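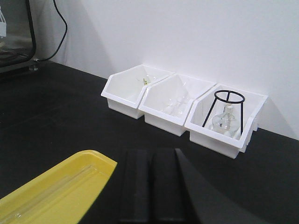 Facilities and Laboratory Safety Office, Kaewsai Campus

Teaching Laboratory Inspection Checklist, with Comments
Building: Borkance Hall
Room: 125
Inspection period: October
Inspector: Kanyarat Thepsuriya
Rating codes: S = satisfactory; C = correction required; N = not applicable

Section 1. Exits and access

1.1 Main door opens fully and closes without assistance. S
1.2 Second exit is unlocked during occupied hours. S
1.3 Aisles are clear for their full width. C
Comment: Two stools were stored in the aisle leading to the second exit. They were moved at the time of inspection. The room supervisor is asked to mark a storage place for stools that are not in use.
1.4 Exit signs are lit. S
1.5 Evacuation map is posted and current. C
Comment: The posted map shows the former assembly point. Replace with the current version, available from this office.

Section 2. Emergency equipment

2.1 Fire extinguisher is mounted, charged and tagged. S
2.2 Eyewash station is unobstructed. S
2.3 Eyewash station is flushed weekly and the log is signed. C
Comment: The log has two blank lines for the current term. Entries may not be filled in after the fact. Resume weekly signing and leave the missed lines blank.
2.4 Safety shower pull handle is within reach. S
2.5 First aid kit is sealed and complete. S
2.6 Spill kit is present. S
Comment: The Drinon absorbent pads were replaced before the start of term. The old pads have been discarded.

Section 3. Benches and storage

3.1 Bench tops are free of cracks and open seams. S
3.2 Glassware is kept in open-front bins or closed cabinets when not in use. S
3.3 Chipped or cracked glassware is removed from service. C
Comment: One beaker with a chipped rim was found in the drying rack. It was placed in the broken glass container.
3.4 Broken glass container is labeled and less than three-quarters full. S
3.5 No storage within 18 inches of the sprinkler heads. S
3.6 Food and drink are absent from the room. S

Section 4. Chemicals and ventilation

4.1 All containers are labeled with contents and hazard. S
4.2 Acids and bases are stored separately. S
4.3 Flammables are kept in the approved cabinet. S
4.4 Fume hood certification is current. S
4.5 Fume hood sash moves freely. C
Comment: The sash on the Plunulon hood sticks when lowered. Work order 46 has been opened. The hood is not to be used until the repair is signed off.
4.6 Compressed gas cylinders are chained. N

Section 5. Electrical

5.1 Cords and plugs are undamaged. S
5.2 Outlets near sinks have ground fault protection. S
5.3 Extension cords are not used as permanent wiring. S

Follow-up

Items marked C must be corrected within 30 days of receipt of this report, except item 4.5, which remains open under its work order. The room supervisor shall initial each corrected item and return a signed copy to this office. Questions about a rating should be submitted in writing and should cite the item number.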